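News > Around Town > Jumow Reading Lounge

The sitting corner at Jumow is open again, and I stopped by on Saturday to see what they'd done with it. If you knew the old setup (stiff chairs, one wobbly side table), you're in for a nice surprise. It's all color and low, chunky shapes now, and there's stuff to read within arm's reach!

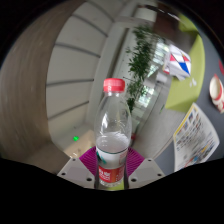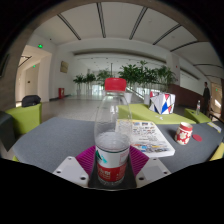

A bottle of water is in all of these; there's something printed to read in each one, too.
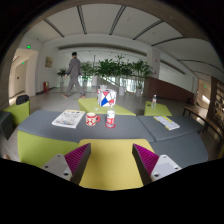
Can you bring your own drink into the corner?

Water in a bottle with a screw cap is fine any time the lounge is open. Coffee and tea are fine too, as long as you carry them over from the counter yourself and take the cup back when you leave.

I'll admit I went in a little skeptical. Bright seating can look great for a week and then feel like a waiting room, but I sat down with a magazine at 3 and it was past 4 before I thought about getting up. The gray, mustard and lime go together better than I'd have guessed. I do wish there were a few more spots to lean back, and my husband says the seats are low for anyone with bad knees (he has two of them).

The furniture was ordered through Illora, a small shop out on Morris Street, and the whole redo was paid for out of last year's book sale plus a grant from the Brollelley Fund. The front desk told me 637 people signed the card asking for a comfier place to sit, so somebody was listening.

The reading pile is a swap. Take a magazine, leave a magazine, and please keep it to things from the past year or so, or we'll all be reading old gardening tips until spring. There's a box by the front desk for anything you want to drop off, and they'd love more kids' titles and puzzle books. They've set a goal of 200 donated copies by the end of November.

The lounge keeps the same hours as the rest of the building, and you don't need a card to sit there. Go early on Saturday if you want a corner seat, it fills up fast after lunch.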